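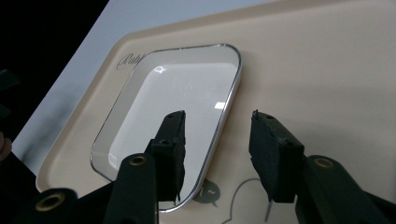

The rabbit-print tray, with the smaller piece laid on top.

Most advice on serving trays deals with load: how many cups, how far, how steady. I think that is the wrong test for a household tray. A tray spends nearly all its life parked on a flat surface, and it should be judged by how well it keeps small items in one place there. By that measure the shallow tray with a low lip beats the deep one. Plurovico's catalog lists 15 trays, and only 2 are shallow enough to sort keys or earrings in without tipping them out first.

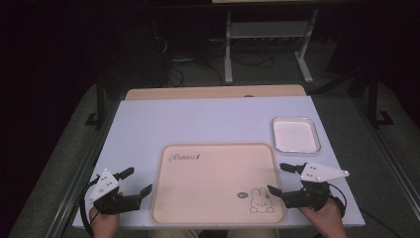
Nesting is the second point. Two trays of different sizes are worth more than one large one, provided the smaller sits inside the rim of the larger with space left over. The pink tray with the bunny in its lower-right corner and the white dish behind it differ enough in size to be told apart at a glance. I would keep the daily items in the small one and let the large one catch the rest. Matching sets, such as Dravano's stack of 5, step down so gradually that the middle sizes end up in a cupboard.

Print is the third, and here I part ways with the plain-surface school. A drawing in one corner gives the tray a fixed orientation - it goes back on the shelf the same way each time - and the open area still wipes down in one pass. 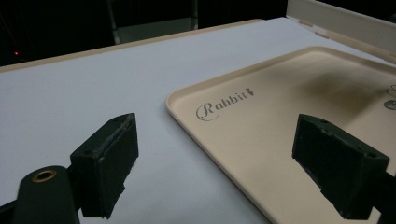 The usual objection is wear. Print on a flat base does take abrasion from cups and coins, and a maker should state how it was applied. Andero does so on its label; Dravano does not. Until that becomes normal practice, I would keep metal off the lettering and buy the shallow tray anyway.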